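The Mondby Tomato Supper

Every December the town of Mondby held its winter supper, and every December Endang Raju swore she would finally beat Trevor Morin at soup. This was her year! She could feel it in her elbows, where she felt most things.

She had grown the tomatoes herself, in the upstairs bathroom, under two lamps and a shower curtain. All summer she had saved seeds from the big Tririlska plants by the fence, and in the fall she had carried the strongest one up the stairs in a bucket, talking to it the whole way. It loved the bathroom. It grew past the towel rack and put a leaf out the window.

"You can't bathe in there anymore," said her niece Jade, who was visiting and had been washing her hair in the kitchen.

"No," said Endang happily. "Isn't it wonderful?"

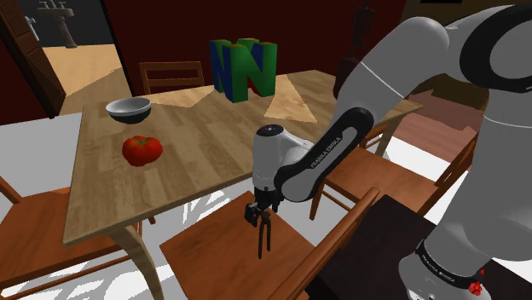 The trouble was the last tomato. Endang had cooked all the others and the pot was simmering away, and it smelled like July, it really did, but there was one left and she could not bring herself to cut it. It lay on the dining table near the little round bowl, bright red and lumpy and ribbed all over, glossy as a new boot. She walked past it. She walked past it again.

"The soup needs it," said Jade.

"The soup is perfect."

"You said it was thin."

Endang sat down and looked at the tomato for a long time. Then she laughed, got up and found her coat.

Trevor Morin opened his door with a ladle in his hand and steam on his glasses. She held the tomato out to him.

"For seed," she said. "You'll need a bucket. And how do you feel about baths?"

He took it in both hands. Behind him his own soup was boiling over, hissing all down the stove, and neither of them went to turn it off.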